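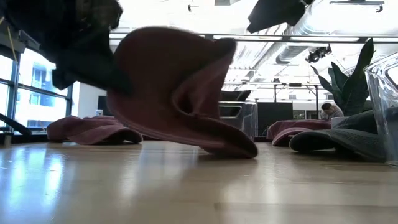 Bon, je me lance, petit fil sur le tri de garde-robe, parce que j'ai passé tout octobre là-dedans et que j'ai des choses à dire (beaucoup trop). 1/

Point de départ : je déménage dans un appart avec UN placard. Un seul. Dans l'ancien j'en avais trois, et ils étaient pleins. Voilà voilà. 2/

J'ai commencé par les manteaux, grosse erreur ! Ça prend toute la place sur le lit et on se décourage en dix minutes. Commencez par les chaussettes, vraiment. 3/

Les casquettes et les bonnets, je les avais complètement oubliés. Une casquette bordeaux, ça va avec tout, donc on la garde. Le bob vert acheté en festival, lui, est parti sans un regard. 4/

Pour la poussière sur le coton : brosse souple à sec d'abord, ensuite un chiffon à peine humide avec une goutte de savon de Marseille. Jamais de machine si la visière est en carton, j'en ai flingué 2 comme ça quand j'étais étudiante. 5/

Côté revente, j'ai testé Demia et Clirholm. Demia c'est rapide mais les gens négocient pour 3 euros, c'est épuisant. Clirholm, moins de monde, par contre on m'a pris un manteau à 20 euros sans discuter, j'étais ravie. 6/

Jhosep Apaza m'a demandé en commentaire ce que je fais des pulls boulochés : rasoir anti-bouloches, bien à plat sur une table, et on n'appuie pas !! Si la maille est déjà fine aux coudes, chiffon. 7/

Les jeans trop petits « au cas où »... j'en avais gardé un depuis le lycée. Le lycée. Je l'ai donné à ma cousine, il lui va super bien, je ne suis pas du tout jalouse. 8/

Pour ranger ce qui reste, j'ai pris les boîtes Ostetti, celles avec le couvercle souple. Elles s'empilent bien mais l'étiquette se décolle, donc feutre direct sur le côté. 9/

Il me reste les sacs et les écharpes, je fais ça demain soir avec une tisane. Si vous avez une astuce pour les écharpes en soie qui glissent des cintres, je prends ! 10/10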